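Tumevetti Two-Arm Bench Kit: dish wiping package

Reviewed 26 September 2019

Tumevetti sells this as a bench kit that "takes care of the plates". I went in doubtful and I'm still mostly doubtful. You get two arms, a rail they both bolt to, wrist cameras, and the Sestari software licence for the first year. After that you pay for the licence again, a point the brochure leaves for the back page. The kit was put to work on plates at a table, with the wrist views first and the full bench after.
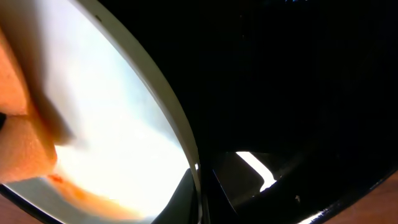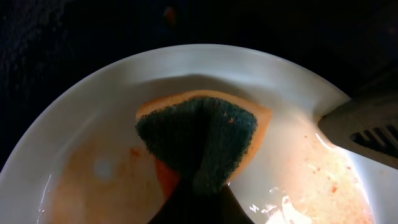
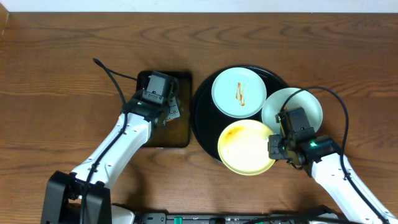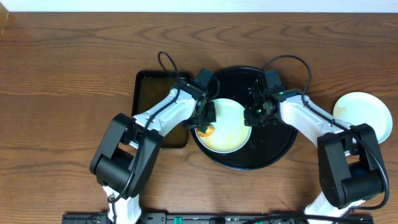 Can it replace a dishwasher in a small café?

I wouldn't buy it for that. It wipes plates at a table with a sponge, it has no rinse step of its own, and someone still has to bring the dishes over and carry them away. A second-hand undercounter machine will get through a lunch rush while this is still working out where to put its fingers.

What's in the box

Two arms with grippers
Mounting rail with fittings
Wrist camera for each arm
Cable set
Sestari licence, first year
Printed setup guide (30 pages, half of them safety notices)

Not in the box: a table, trays, sponges, plates, or a computer that will run the software at a decent speed. The sales page says "complete" three times. Budget for the computer before you budget for anything else.

What the maker claims, and what I'd say back

"Handles any plate." Any is a big word. The guide limits this to round plates with a raised rim, on page 22 where you'd have to go looking. Bowls are listed as coming in June. It doesn't say which June.

"Learns your kitchen." It learns from demonstrations you record yourself, and the guide recommends 600 of them before you judge the results. That's a lot of evenings spent wiping plates so that you don't have to wipe plates.

"Soft touch." The grippers will hold a sponge. I'd want to see a long run with good china before I believed the rest, and Tumevetti couldn't supply one when I asked. They offered a brochure.

"Tidy cabling." The cables loop up off the wrists and back down the arms. Leave clearance above the table and keep shelves and hanging mugs well away.

Water

The grippers are not rated for immersion, and the guide says so in bold. A damp sponge is allowed. A sink is not. For a product sold around dishes this seems a fairly large hole, and the Hestelmont sleeve that's meant to fill it is an extra, sold in a pack of 2. I haven't tried the sleeves.

Price and support

The kit is $874 a month on lease with Krishnan Automation, who are the only local dealer I could find. There's a minimum term, and a fee if you send it back early. Phone support is business hours only. Replacement fingers are in stock, or were when I checked, but a wrist assembly has to be ordered in and they wouldn't give me a date.

Who it might suit

A teaching lab, or a workshop that wants two arms on one rail and doesn't much care what they pick up. Messy plates are a decent test for that crowd. The hardware is sensible enough and the rail makes it easy to move the whole lot to another bench. For anyone with a pile of dirty dishes and a business to run, I'd hold off until the bowls turn up and the sleeves are included in the price.

Lease enquiries go through Krishnan Automation. Ask for the licence renewal cost in writing.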